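Gartentisch aus Teak: Fuge, Öl und vier neue Schrauben

8. Juli 2019

Der Tisch steht seit mehreren Jahren auf der Westseite, ohne Dach, im Winter unter einer Haube. Modell MacRitchie, ausziehbar, Gestell und Platte aus Teak, Beschläge aus Edelstahl. Im Frühjahr fiel mir auf, dass eine der mittleren Leisten an der Stirnseite etwa einen Millimeter höher stand als die Nachbarn. Beim Ausziehen schleifte sie an der Einlegeplatte. Der Rest war vergraut, aber fest.

Bestandsaufnahme

Die Leisten sind von unten mit der Zarge verschraubt, jeweils über ein Langloch, damit das Holz quer zur Faser arbeiten kann. Bei der betroffenen Leiste saß die Schraube am Ende des Langlochs an. Das Holz konnte nicht weiter ausweichen und hat sich nach oben gedrückt. Zwei Schrauben der Auszugsschiene waren außerdem durch verzinkte ersetzt worden, vermutlich von mir selbst, und hatten schwarze Ränder im Teak hinterlassen. Die Gerbsäure reagiert mit dem Eisen. Verzinkt hält im Freien an dieser Stelle nicht lange genug.

Catarina Patrício hat mir per Mail geraten, das Langloch mit der Rundfeile um 2 mm zu verlängern und die Schraube nur handfest anzuziehen. So habe ich es gemacht. Die vier Schrauben der Schiene sind jetzt durchgehend A4.

Schleifen

Begonnen habe ich mit Körnung 80, aber nur auf der Platte, danach 120 auf allem. Feiner als 150 würde ich bei Teak im Außenbereich nicht gehen, das Öl zieht sonst schlechter ein. Immer in Faserrichtung, an den Hirnholzenden von Hand. Den Schleifstaub habe ich mit einer Messingbürste aus den Fugen geholt und anschließend abgesaugt. Stahlwolle kommt aus dem oben genannten Grund nicht in Frage.

Die schwarzen Ränder gingen durch Schleifen nicht vollständig weg. Oxalsäure, einmal aufgetragen, zwanzig Minuten, gründlich nachgewaschen. Handschuhe und Brille sind dabei Pflicht. Vor dem Ölen zwei Tage trocknen lassen. 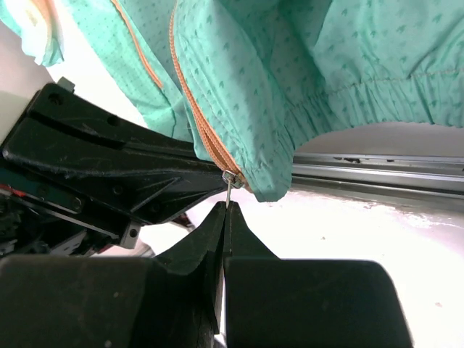
Ölen

Verwendet habe ich das Teaköl von Grakatmont, farblos, eine Dose. Erster Auftrag satt mit dem Flachpinsel, Überstand nach einer Viertelstunde mit einem fusselfreien Tuch abnehmen. Zweiter Auftrag dünn, am Folgetag. Die Unterseite bekommt dieselbe Behandlung, sonst nimmt die Platte einseitig Feuchtigkeit auf und schüsselt. Die Lappen habe ich ausgebreitet im Freien trocknen lassen, zusammengeknüllt können sie sich selbst entzünden.

Lewis Gunn hat im Kommentar zum letzten Beitrag nach dem Pflegegel von Nonia gefragt. Ich habe es nur an einem Stuhl getestet. Es lässt sich an senkrechten Flächen sauberer verarbeiten, dunkelt aber stärker nach. Auf der Tischplatte wäre mir das zu ungleichmäßig.

Kosten

Öl, Schleifpapier, Schrauben und Oxalsäure lagen zusammen deutlich unter dem Preis einer neuen Platte. Die wird laut Händler mit 291 Euro berechnet, ohne Versand, Lieferzeit bis zu 4 Wochen.

Offen ist noch die Auszugsschiene. Sie läuft, hat aber seitlich Spiel. Die Gleiter sind aus Kunststoff und einzeln nicht im Katalog. Falls jemand eine Bezugsquelle kennt, bitte mit Maßangabe in die Kommentare. Die alten Gleiter sind 18 mm breit und haben eine einseitige Fase.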